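Pre-Service Kitchen Checklist, With Comments
Skostutville Supper Club, October round

Walked by Siv Björklund. Comments by Siv unless signed. Gwendolyn Escobedo gets a copy, and so does the fridge door.

1. Hand sink clear, soap and paper towels stocked
PASS. Soap full. The sink had a colander of parsley in it when I arrived and did not when I left.

2. Fridge at 40°F or below
PASS, just. The Asberg read 39 on the top shelf at the start of the walk. Bent Bech had propped the door open with his hip while he thought about butter. Please think about butter first and then open the door.

3. Raw meat stored below everything else
FAIL, fixed on the spot. Two ducks were thawing over the cranberry relish. They had a tray under them, but the tray had a dent in one corner and I don't trust it. Ducks moved to the bottom shelf, relish thrown out. Yes, all of it. Bent has the recipe and my sympathy.

4. Thawing done in the fridge, dated and labeled
PARTIAL. Labeled, yes. One label says "bird." Another says "other bird." Name and date, please, in that order.

5. Probe thermometer present and checked in ice water
PASS. Reads 32. There are 3 thermometers in the drawer and this is the one with the blue tape. The other two are souvenirs.

6. Poultry pulled at 165°F, thickest part of the thigh, not touching bone
PASS for the test bird. Atif Baloch took it at 168 and wrote it down without being asked, so I am framing the sheet.
Comment from Atif: The breast was at 165 well before the thigh. I'd like to spatchcock next time.
Reply: Approved. Use the big shears and keep your thumb out of it.

7. Cutting boards: red for raw meat, green for produce, white for bread
PARTIAL. The colors are right. The white board smells of onion.

8. Floor dry and free of trip hazards between stove and table
PASS. I walked it with a full stockpot, which is the only honest test.

9. Baskets and bins washed, nothing cracked

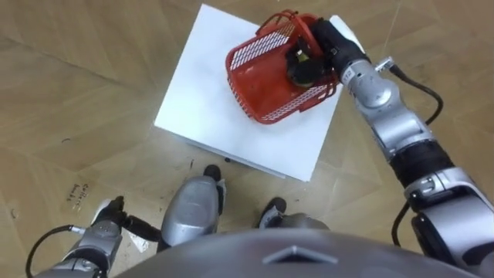

Item 9: red basket.

PASS for the small ones. The two big crates still need a scrub in the corners, where old potato dirt goes to retire. Yung-ching Kwan has the stiff brush.

10. Fryer oil level and lid within reach
NOT USED this round. The Hidberg stays unplugged until somebody finds its lid. A baking sheet will smother a small oil fire, but I'd like to own the proper lid before I own the fire.

11. Extinguisher charged, pin in, tag readable
PASS. Needle in the green. It lives by the door. It is not to be used as a hook for aprons, again.

12. Leftovers in shallow containers, into the fridge within 2 hours
FAIL. The gravy was in its pot, lid on, warm as a bath, long past time. Into the sink it went. Split it into shallow pans and set a timer for 30 minutes; when it rings, the pans go in the fridge.
Comment from Yung-ching: I thought gravy was mostly salt and would be fine.
Reply: So is the sea, and I wouldn't leave that out either.

13. Allergen card filled in for every dish
PARTIAL. The stuffing card lists bread, celery and "love." It also has walnuts. Rewrite tonight, walnuts first.

To be done before the next supper: items 3, 4, 7, 9 (crates), 12 and 13. Initial next to each when finished. Bent, your initials are BB, and a drawing of a duck does not count.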